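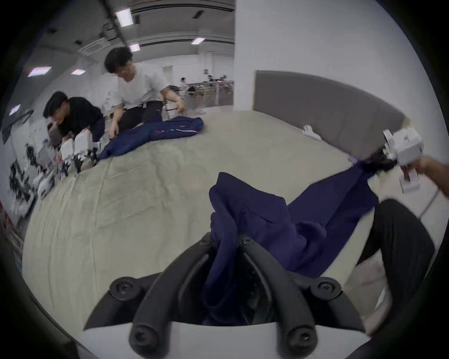
Je reviens de Menduvbridge, où l'équipe de Grollura passe ses journées à manipuler du linge – oui, du linge, et des heures durant. La question que vous m'envoyez tous les mois (à quand la machine qui range l'armoire ?), je la leur ai posée dès le café. Réponse prudente : pour plier un vêtement posé bien à plat, ça vient. Pour le tirer d'un tas, trouver le col, remettre une manche à l'endroit, il faudra patienter !

En attendant, ce sont des gens qui font le geste, une pince dans chaque main, et la machine apprend à partir de là. J'ai essayé, j'ai été lamentable. Sans la pulpe des doigts, on ne sent plus si on tient une épaisseur ou deux.

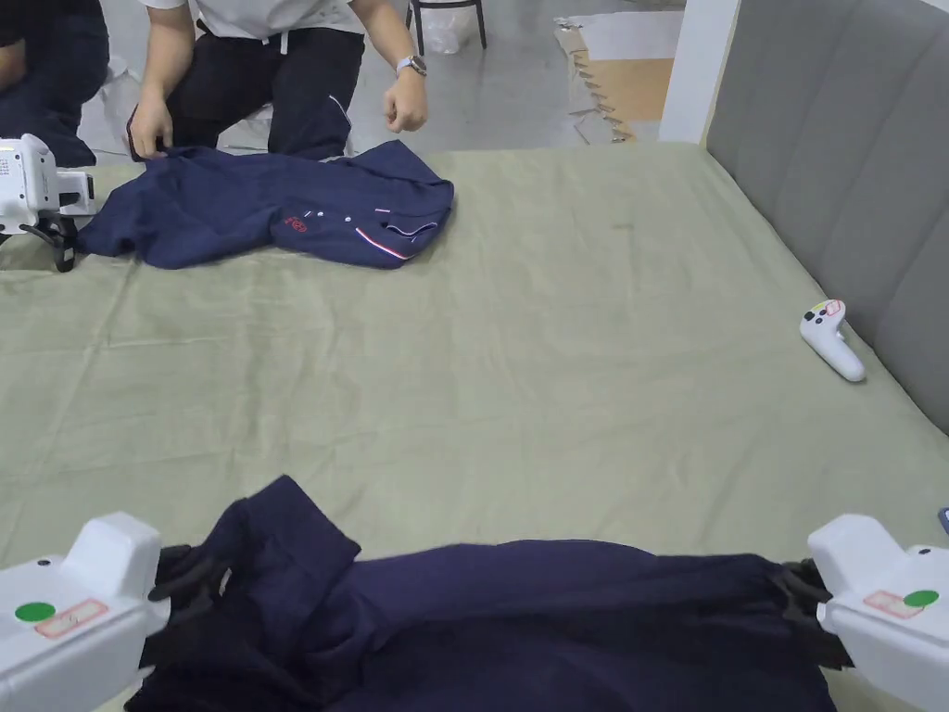 Une lectrice m'écrit qu'elle se moque bien du pliage et qu'elle attend surtout un robot capable de vider le lave-vaisselle sans rien casser. Je la comprends, mais une assiette a au moins la politesse de garder sa forme.
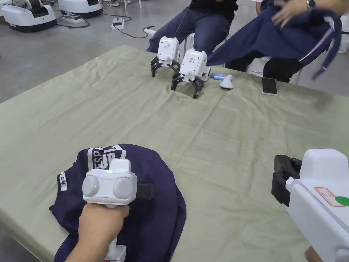 Et dans les ateliers ?

Chez Plaltov, on a testé le système Chala en bout de chaîne, sur des vêtements de sport. Objectif affiché : 900 pièces par jour. Résultat du mois de mars : quelque 700, avec quelqu'un à côté pour rattraper les ratés. Les polos passent plutôt bien, les pantalons beaucoup moins, parce qu'une jambe pend toujours du mauvais côté

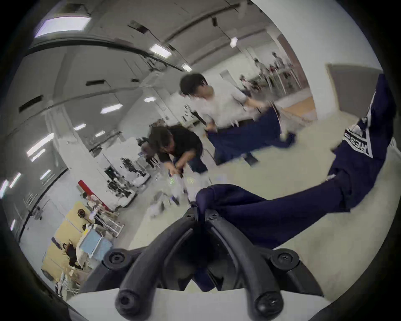
et que le poids du tissu entraîne tout le reste. Une personne habituée s'en sort d'un coup de poignet, sans y penser. Chala, elle, s'arrête, repose, recommence. On m'a promis une nouvelle version pour septembre, je demanderai à la voir travailler sur un vrai panier de linge, chaussettes comprises – et je vous raconterai.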